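Home networking > Cabling and switches

Thread: Link drops to 100 on the run to the laundry

zhenhua_t
Posted August 28, 2018

Ran Cat6 to five rooms during the reno and four of them are fine. The fifth goes from the switch in the study, up through the ceiling and down to a wall plate in the laundry. It comes up at gigabit, stays there for a day or 2, then renegotiates to 100 and stays put until I unplug it and plug it back in.

Switch is a Studach eight-port, unmanaged. At the laundry end there's a Fludeck access point, powered by the injector it came with. I've swapped the patch leads at both ends and moved to a different port on the switch. Same result.

Is it the cable or the access point? I'd like to know before I start pulling plaster off.

Zhenhua Tan

meifang_y
What happens with a laptop on the end in place of the AP? Leave it there a few days. If the laptop drops as well you can stop looking at the Fludeck.

Gigabit needs all four pairs, 100 only needs two. A drop like yours is nearly always one bad conductor, and nine times out of ten it's at the termination. Redo both ends before you touch the wall.

boyang
Disagree on the order. I'd take the injector out first. I had a Hiebert injector that did exactly this once it warmed up, and I re-terminated the same jack three times before I tried another one. The injector is a two-minute test. Redoing a wall plate is half an hour if you don't do it every day.

meifang_y
Fair enough if you have a spare injector lying about. Most people don't. A keystone costs next to nothing.

zhenhua_t
No spare injector. Laptop has been on it since last night with the injector out of the circuit and it's still at gigabit, but that proves nothing yet.

Wall plate is behind the washer and I can't get to it without shifting the machine, so the keystone is going to wait for the weekend. 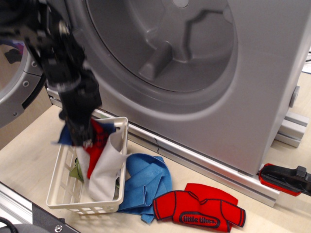
The washer end of the room. Front loader, grey.

qistina_r
How close does the data cable run to the power for that machine? If the sparky fed them through the same hole there's your answer. Motor starts, you get noise, link drops.

boyang
I don't buy noise as the cause here. You'd see errors and retransmits while the motor was running, and it would clear up afterwards. A link that falls back to 100 and sits there is losing a pair.

Separation matters anyway, for safety. Data isn't supposed to share a hole with mains. Worth checking while the plate is off, and if it's wrong, get the electrician back.

qistina_r
I've seen switches fall back under noise and never try again until the port was reset. Depends on the switch. I wouldn't rule it out on an unmanaged one where you can't read the counters.

zhenhua_t
I did take photos before the plaster went up. The power comes in from the other side of the stud bay and the data drops down on its own. The gap looks all right to me.

Laptop dropped to 100 overnight. Nothing was running in the laundry at the time. So it isn't the AP and it isn't the injector.

meifang_y
Keystone, then.

jinfeng.z
Coming in to ask what cable it is. If it's one of the cheap copper-clad aluminium boxes, the conductors break at the punch-down if you look at them sideways. It should be printed on the jacket.

Also, you can borrow a decent tester. The Disirel one with the length readout tells you how far along the fault is on each pair, so you'd know which end to open. The hire place near me wanted 18 dollars for the day. The ones that certify properly start at 800 and you don't need that for one run.

Jinfeng Zeng

zhenhua_t
Jacket says solid copper, same box as the other four runs. I'll ring around for a tester.

boyang
Do the study end while you're waiting, you don't have to move anything for that one. Cut back a few centimetres and keep the untwist short.

zhenhua_t
Study end redone tonight. The brown pair was untwisted a fair way back on the old one, but the conductors all looked sound. Laptop is back on the laundry plate at gigabit. I'll leave it until the weekend and then pull the washer out if it drops again.

qistina_r
Turn the taps off before you drag it. And write down which way the old keystone was wired, A or B, before you cut it off.

zhenhua_t
B at both ends. Will post in September if it's still going.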